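About Us

Hi, and welcome to Fendness! I'm the person who answers the emails, writes the class list and mops the floor at the end of the night. We're a small evening cooking school for grown-ups who never quite learned how, or who learned three dinners and have been eating them ever since (I was the second kind for years, so no judgment).

The whole thing started in my own kitchen on Ballivon Street. I had a soup habit and a stove with two working burners, and friends kept asking me to show them how I got a pot of beans to taste like something. So I did. Then their friends came, and pretty soon I had people perched on the laundry hamper with a bowl in their lap. One April I gave in, signed a lease on a former shoe repair shop at 284 MacRitchie Road, and spent every cent I had on a sink.

We still start every beginner with soup. It's cheap, it forgives almost anything, and you learn so much from it: how to cut an onion without crying all over your neighbor, when salt goes in, how long "a few minutes" really is. By the second class you're making stock. By the fourth you're arguing with me about bay leaves. (I'm for them. My mother was against. The argument will outlive us all.)
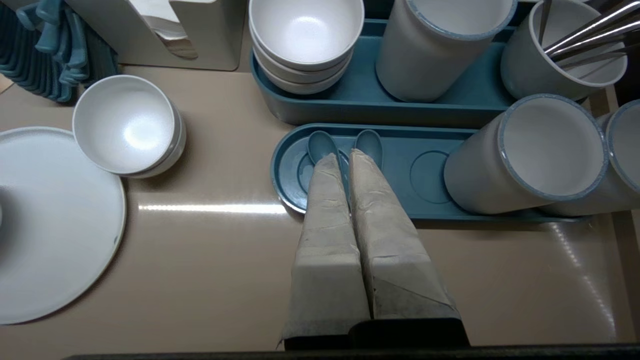
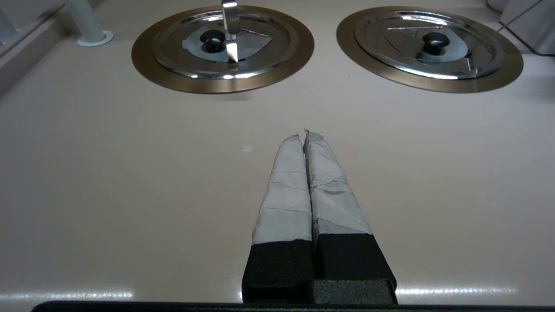

Classes are 12 people at most, and I'm stubborn about that number. I tried a bigger group once and spent the evening shouting over the exhaust fan while somebody's roux went black in the corner. With a small group I can get to everybody, taste what's in your pot and tell you what I'd do next. You don't have to listen to me! Some of the best things we've eaten here came from people ignoring my advice, including a squash soup with peanut butter that I was very rude about and now make at home.

What we teach changes with the seasons. The Beginner Course runs all year. In the colder months there's Bread and Broth, and when the tomatoes come in we do a preserving weekend that leaves the entire block smelling of vinegar. My own favorite is Zetholm Table, our monthly supper, named after the farm outside town where I spent my summers as a kid peeling things for my grandmother. You sign up, you get assigned a dish, and we all sit down together and eat the results. Some months it's glorious. One month all the rice was crunchy, and we ordered pizza and had a great time anyway.

People ask if they need to bring anything. An apron, shoes you can stand in, and a container with a lid for leftovers. We have knives, but if you own one you like, bring it along and I'll show you how to sharpen it. If you have an allergy, please tell me when you book and again when you walk in the door. I write everything down, but I'd much rather hear it twice.

We've had 500 people through the Beginner Course so far, which makes me a little dizzy when I think back to the hamper. A few of them come back every season and could easily teach the thing by now. One couple met over a stubborn can of chickpeas and later had us cook for their wedding (lentils, by request).

Booking for the next round opens on 22nd May at nine in the morning. The Beginner Course usually goes first, so if that's the one you want, set an alarm. If it fills up, get on the waiting list anyway, as people do drop out and I go down the list in order. Gift cards are good for any class and they don't expire.

The door on MacRitchie Road sticks, so give it a good shove. You can write to me through the contact page or leave a message on extension 2506. I'm slow on the phone while I'm teaching, but I call everyone back the next day.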